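Ticket: Trasa 3000 projector shuts down during use
Product group: Petersen home and classroom
Status: waiting for customer
Opened: Feb 4, 2018

Problem reported

Good morning. I bought the Trasa projector in November from the Kulley shop and until last week I was satisfied with it. Now it switches off by itself after almost 8 minutes. The lamp goes dark, the fan continues for a short time and the red light blinks 3 times. If I wait, it starts again normally.

The projector stands on a shelf and is connected to my laptop by the cable which came in the box. I did not change any setting before the problem began.

What I tried already

1. Another wall socket, without the extension lead. No change.
2. Another video cable, borrowed from my neighbour. No change.
3. Eco mode in the lamp menu. It stays on a little longer, but then it goes off also.
4. Other place in the room, with more free space behind the air outlet. No change.

The room has a light wooden table, and black fabric hangs behind it with coloured cut-out letters on it.

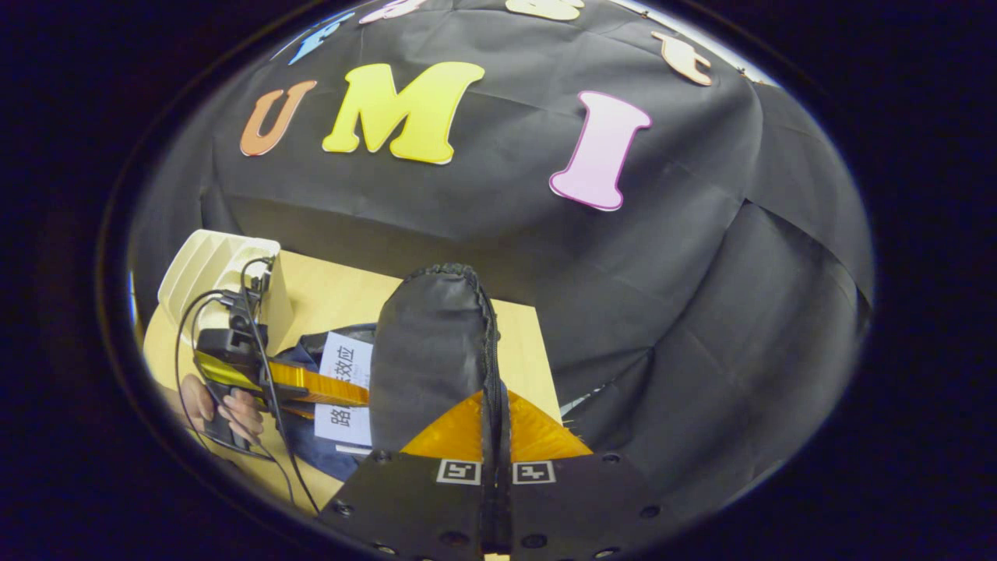 5. Reset to factory settings. The language went back to Dirov default and I had to set it again, but the fault is the same.

Reply from support

Thank you for the clear list. Three blinks mean high temperature. Please unplug the projector, let it cool, and take out the dust filter on the left side. Clean it with a soft brush, not with water. Then write to us the lamp hours from the information page.

Customer update

The filter was quite grey. Lamp hours: 200. I will test this evening with a full film and write the result in this ticket.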